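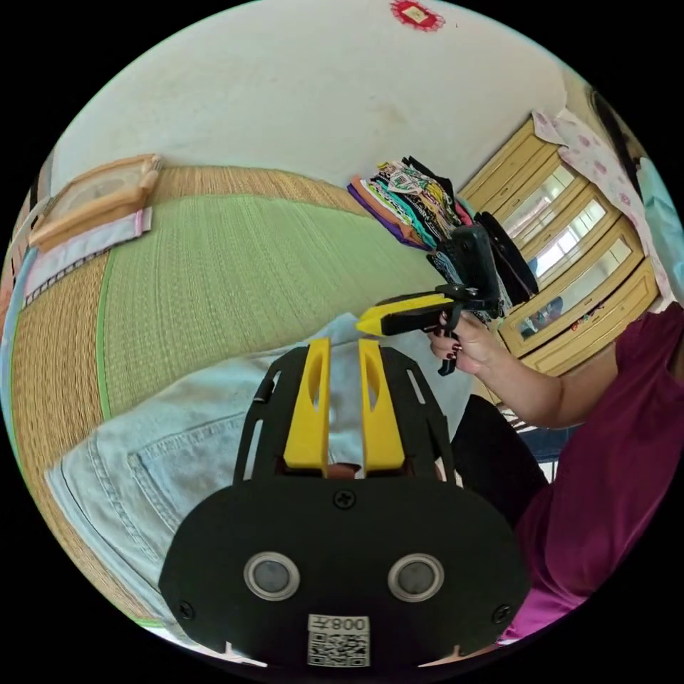
Accueil Dépôts Documentation Journal Contact

Rechercher dans les dépôts

Catégorie : Logiciels robotiques / Perception et jeux de données

# Ullora

Ullora est la chaîne logicielle qui transforme nos enregistrements de pinces tenues à la main en trajectoires exploitables pour l'apprentissage par imitation. On lui donne des vidéos grand-angle et des mesures inertielles, elle rend des poses, une ouverture de pince et un découpage en épisodes. Le projet a commencé comme un script de conversion et il a beaucoup grandi depuis !

## Ce que contient la version de septembre

- 477 épisodes de manipulation de textiles en intérieur domestique
- 21 types de vêtements et de linge, du foulard au jean
- poses de la pince à six degrés de liberté, dans un repère commun à chaque session
- ouverture des doigts, en millimètres, synchronisée avec l'image

Le textile est un sujet magnifique pour la planification. Un tissu n'a pas de pose au sens habituel, il se plie sur lui-même, il cache ses propres bords — et nos premiers contrôleurs s'y perdaient complètement.

## Installation

 git clone ullora
 cd ullora
 pip install -e .
 ullora verifier exemples/

La dernière commande rejoue 5 épisodes courts et compare les poses à la référence. Si l'écart dépasse le seuil, regardez d'abord l'étalonnage optique.

## Estimation de pose
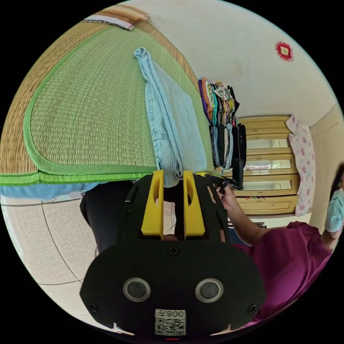
Le module `mwakyusa` combine odométrie visuelle et centrale inertielle, puis referme les boucles sur toute la session. Les nattes tressées et les carrelages lui réussissent bien, les grands murs clairs beaucoup moins. Kacper Olszewski a réécrit la fermeture de boucle cet été, et le gain est superbe : une session de 1 794 images passe maintenant d'un seul tenant, sans recollage manuel.

L'ouverture de la pince est calculée à part, par segmentation des doigts. Le modèle fourni attend des doigts jaunes ; pour une autre couleur, il faut relancer `ullora doigts --entrainer`.

## Limites connues

Les vitres des meubles créent de faux points d'intérêt. L'option `--masque-reflets` aide, au prix d'un traitement plus lent. Quand deux pinces travaillent côte à côte, leurs horloges peuvent dériver : vérifiez le champ `decalage_ms` avant de fusionner les flux.

Le planificateur Wostero lit directement nos fichiers, mais ignore encore les épisodes à deux mains. Une branche est ouverte — relectures bienvenues !

## Licence et contact

Code sous licence MIT, données sous CC BY 4.0. Maintenu par l'équipe perception de Gumimeck. Pour signaler une trajectoire douteuse, ouvrez un ticket avec le numéro d'épisode et la sortie de `ullora diagnostic`.

Étiquettes : imitation, SLAM, textile, pince manuelle, Python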